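Workshop notebook, packing bench
August 1, 2018

Spent the morning on boxes again. I came into this trade to mend drawing instruments and I now know more about corrugated board than about anything I trained in.

The Surument order needs to go out in trays, one pen to a tray, and the trays we were promised in March are still a promise. So we are cutting our own from the long cartons the Buschmann rulers came in. They are the right sort of shape, long and narrow, and there is a heap of them behind the door that everyone has been stepping over since spring. Total stock by the tally on the wall: 154. Good for the whole order, provided I ruin fewer than I did last week.

Method so far, for whoever does this next:

Open the carton along the glued seam and lay it flat, print side down. Mark the cut with the steel rule. The plastic rule has a nick in it at the 10 cm mark and every line drawn with it has a little hiccup there, which I only noticed after doing a whole batch. The plastic rule now lives in the drawer with the other things we can't bring ourselves to throw away.

Score the folds before cutting. I use the back of the knife and go over each line twice, lightly. Once and heavily goes straight through to the bench, and the bench has enough opinions cut into it already.

Cut with a fresh blade. I know what blades cost, I have heard the speech. A blade is good for 8 cartons and after that it stops cutting and begins to chew. I tried to get almost 40 out of one and the edges came up looking like something the mice had been asked to finish. Fuzz everywhere, little tufts standing up along the side, and once it has started you can't trim it back without losing the height of the wall.

Tearing along the score is quicker and I don't recommend it. One side came away clean as you like, the other went its own way halfway down. Same carton, same score, same pair of hands. I assume it's the grain, and I'm going to go on assuming that.

Kept the torn ones for use on the bench. They hold a pen perfectly well and the customer need never meet them. The marker in particular has been wandering off the bench at every opportunity, and when it goes it goes under the Minard cabinet, where it joins its ancestors.
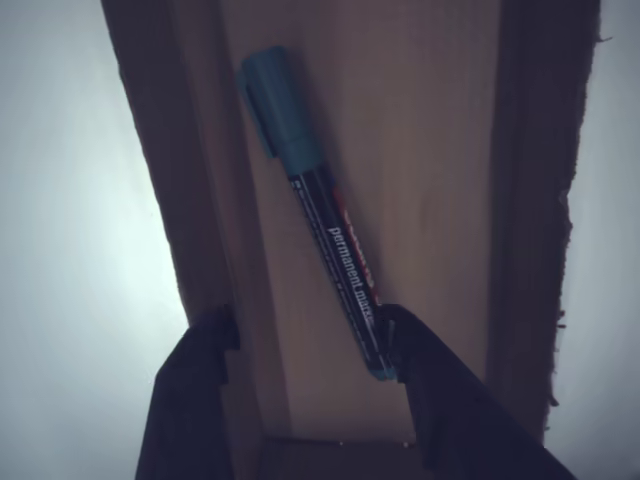

Next thing was the width. With the walls folded to lean in a bit the tray stacks nicely, but a pen can swing round and end up lying on the slant, and then it rattles in transit. Tried a strip of tissue down the middle. Looked like a very small funeral. Tried two notched cross-pieces cut from the flaps, which is better, and uses up flaps, of which we have a shameful amount. Will do the rest that way unless somebody objects in writing on this page.

The Kusen tape doesn't like this board. It sticks for as long as you're looking at it. The brown paper tape holds, but wants wetting, and the sponge has gone missing, so I have been using a folded rag in a saucer. Please do not drink from the saucer. I shouldn't have to write that, and I wouldn't if I hadn't nearly done it myself.

Still to do:
Cross-pieces for the rest of the flat-cut trays.
New blades (speech expected).
Rag out of saucer before it turns green.
Ask again about the proper trays, in the tone of someone who doesn't mind either way.

Swept up after. The cardboard fluff gets into the bearing grease if it's left, so lids on tins, please, before anyone starts cutting.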